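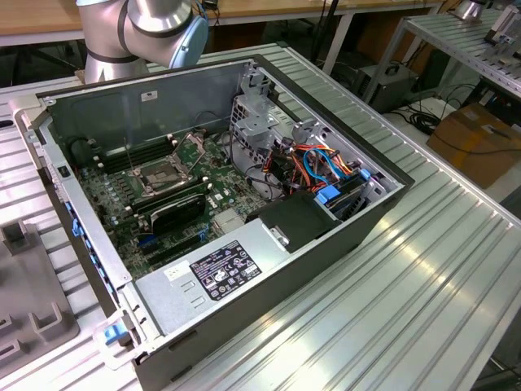

## 4. Does a new drummer change how a band plays?

Fans and reviewers often claim that a band "found its feet" or "lost its swing" when the drummer changed. The claim is easy to make and hard to test. Most of the evidence offered for it comes from interviews given while the new member was being introduced, when everyone involved had a reason to sound pleased. We wanted to know how much of the talk survives once the recordings are measured.

### 4.1 Material

The Gakolgate archive holds live recordings from small clubs, most of them made from the mixing desk. We took 3,008 song performances by bands that replaced a drummer at least once and kept the rest of the lineup. A song was used only if the same band had played it both before and after the change. This rule threw out a lot of good music, including nearly everything by Kelside, who dropped their old set within a month of the switch. It also favors bands that like their old songs, and we have no way to correct for that.

Beat times were marked with Flidard and then checked by hand for 100 performances. The software did well on straight rock and badly on anything with brushes. Where it lost the beat for more than 4 bars in a row, we left the performance out.

### 4.2 Tempo

Average tempo went up after a change of drummer. Taken alone, this looks like support for the popular view, and Uddin's survey of club bands reads it that way. We are less sure. Tempo also went up over the same length of time in bands that kept their drummer, and the two rises are close enough that we would not bet on a difference. Bands speed up songs they have played many times. A new drummer who learns the set from last year's live tapes will start from the faster version.

Drift within a song tells a slightly different story. In the first few shows after a change, the beat wandered less than it had before. Farzana Rathnayake, who marked the hand-checked set, suggested that new players were simply being careful, and the later shows fit her reading. By the end of the first touring season the drift was back to its old size in most bands. Whatever the new drummer brought, steadiness did not last.

![Figure 3 placeholder removed]

**Figure 3.** Tempo drift by show number, counted from the drummer's first appearance. Solid line: bands with a new drummer. Dashed line: bands with no change, counted from a matched date.

### 4.3 What listeners heard

We played pairs of clips to 500 listeners and asked which of the two had the newer drummer. As Figure 3 might lead one to expect, they did little better than guessing. They did better when the clips came from the first few shows, and worse — below chance, in fact — when the newer clip had the poorer sound. People seem to hear a muddy recording as an old one. That should worry anyone who relies on fan opinion gathered from bootlegs, and it worries us about parts of our own sample.

Telling listeners beforehand that a change had taken place made them more certain of their answers and no more accurate. Several wrote long notes on the energy of the new player while describing the old one.

### 4.4 Limits

Tempo and drift are a thin account of drumming. A change in touch, or in how loudly the snare sits against the guitars, would pass straight through our measures. Desk recordings make this worse, as small rooms often put very little of the kit through the desk. We also know nothing about why the drummers left. A friendly exit with weeks of shared rehearsal is a different event from a walkout in November with shows already booked, and the archive notes treat them alike.

It remains possible that some bands were truly remade by a new drummer. Our data cannot rule that out for any single band, and the two or three largest shifts in the sample deserve a closer look with studio tapes, if the bands will release them.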